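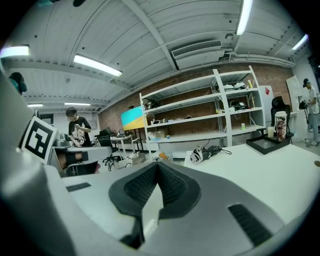
Tall white metal shelving, four levels, against a brick wall.

The Iltberg Tall Shelf is the one we sell to people with a big room and nowhere to put things down. Workshops, studios, back offices, the church hall with a pile of extension cords in the corner – we have been selling it to all of them for 11 years now, and we are still very fond of it!

It has four levels in white powder-coated steel, and it is freestanding, so you can try it in one spot, live with it a while, and move it along the wall when you change your mind (we have moved ours more often than we'd like to admit). White is a lovely choice in front of red brick, where a darker unit can look heavy, and it keeps a long room with fluorescent lighting feeling bright right down to the floor.

A word about filling it. Upendo Mosoti, who looks after our showroom, likes to leave plenty of bare shelf at first. Boxes of small parts do well down low, cables can go in the middle until you find the time to coil them, and the top is good for light things you only reach for now and then. A cup will always find its way onto one of the shelves, and that's fine too.

Width: 100 cm
Load per unit: 800 lb, evenly spread
Finish: white
Levels: four
Feet: adjustable, with wall bracket included

Please do use the wall bracket, especially on an old floor with a bit of a slope. For bare brick you will want the Szalai masonry anchors, sold separately.

The shelf arrives flat in two cartons and goes together with a rubber mallet. Two people can manage it in an afternoon with a coffee break in the middle. Extra levels and side panels are listed under Iltberg Accessories, and the next batch of side panels is due in June.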